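Shapes and Outlines: Gallery Page
Kowalchuk Collection, Beltska Hall, Lota
Page updated Aug 10, 2026

The Kowalchuk Collection holds matching boards, printed shape sheets, peg sets and form trays used in nurseries, schools and homes. The collection came to Beltska Hall as a single deposit of 80 sets and has been added to by gift. A selection is on display on the ground floor under the title Shapes and Outlines, which opened in April and continues until further notice. Almost 3,000 people have visited the display to date.

This page introduces the shape table and the sets shown near it. Text may be reproduced for teaching purposes provided that the Kowalchuk Collection is credited. Requests concerning pictures should be made in writing to the Hall office.

About matching sets

A matching set has two parts: a surface carrying outlines or recesses, and a number of loose pieces that correspond to them. The task is to bring each piece to its own outline. In the older sets the surface is usually a thick board with hollows cut into it, so that a piece drops into place and cannot be put anywhere else. Printed sheets came into use later and are a good deal more demanding. A flat outline does not hold the piece or correct the hand, and the user must judge by eye whether the edge of the piece and the printed line agree.

Both types are represented in the display. The Hall has placed them side by side where space allows, and visitors are invited to compare them.

The shape table

The shape table has a dark top, on which the white sheet and its blue parts stand out clearly. The sheet is printed with outlined shapes. The parts on it include a small upright peg and, near the top, a round piece with a short handle like that of a dial or lid. The light is a strong pink, and the backdrop is black.

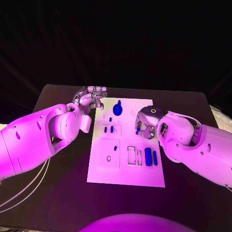
Why do some matching pieces have a handle or knob?

A handle allows a piece to be lifted and turned without the fingers covering its edge, so the user can still see the outline while setting the piece down. It also gives practice in the grip later needed for holding a pencil.

Pegs make a different demand. They are narrow, they fall over easily, and most of the work lies in letting go of them cleanly. For this reason teachers' notes in the collection often place pegs at the end of a session, after the larger pieces have been returned to their outlines. Other notes recommend the reverse order and start with the pegs while attention is fresh. The Hall takes no view on the matter.

Printed sheets

The Plaltum sheets form the largest group of printed material in the collection. There are 19 of them, kept flat in shallow drawers and interleaved with plain tissue. Several bear pencil marks from earlier use, including ticks, initials and, in one case, a shopping list on the reverse. These marks have been left in place.

The sheets vary a great deal in difficulty. The simplest carry a few large outlines with generous space between them. On the most crowded, neighbouring outlines differ only slightly in size, and a piece can be laid on the wrong one without the mistake being noticed until the last piece will not fit. A small number of sheets show the outlines at a slant, which requires the piece to be turned before it is put down.

Visitors often ask whether the outlines are drawn to the exact size of the pieces. In most of the Plaltum sheets they are slightly larger, leaving a thin white margin all round. Where the outline is exact, the line disappears beneath the piece, and this was used by some teachers as a check.

Boards with recesses

The boards are shown in the two wall cases to the left of the entrance. They are heavier than they look and are not available for handling. The deepest recesses are found in the earliest boards, and many have a finger hole at the bottom through which a tight piece can be pushed out from below.

Wear is uneven. On nearly every board the circle is the most worn piece, probably because it goes in whichever way it is turned and is therefore a favourite with young children. Stars and crosses tend to survive in good condition - although they are also the pieces most often missing. Replacements have been cut for a number of these over the years, not always in the right colour. The labels state where a piece is known to be a replacement.

Colour

Many makers gave all the pieces in a set a single colour. The intention was to make the user attend to form alone, with no help from a red outline waiting for a red piece. Sets in several colours were easier to sell and easier to sort, and the two kinds were produced alongside each other for many years.

Coloured light alters the appearance of a set considerably. A white sheet takes on the colour of the lamp, and differences between pale materials become hard to judge. Those studying the colour of an object in detail should ask to see it in the reading room, where there is daylight from the north side and a neutral lamp on each desk.

Storage and care

Loose pieces are stored with the board or sheet to which they belong, in lidded trays lined with undyed cotton. Pieces whose set has not been identified are kept together in a separate drawer. There are at present 80 of these, and a list with measurements is available on request. Teachers and former pupils who believe they can identify a piece are encouraged to write to the Hall.

Sheets are cleaned with a soft dry brush only. Boards are wiped with a cloth that has been barely dampened and are left to dry away from heating pipes. Adhesive tape is removed where this can be done safely. Older repairs that are sound are left alone.

Visiting and group bookings

The display is on the ground floor and has step-free access from the courtyard. School groups should book in advance and are asked to state the age of the pupils and any particular needs. Bags and coats must be left in the cloakroom. Photography for private use is permitted without flash.

The reading room is open by appointment. Requests to see particular sets should give the number printed on the display label, and at least two weeks' notice is required for sheets held in the drawers. Pencils only may be used at the desks.

Beltska Hall, Lota - Kowalchuk Collection office, first floor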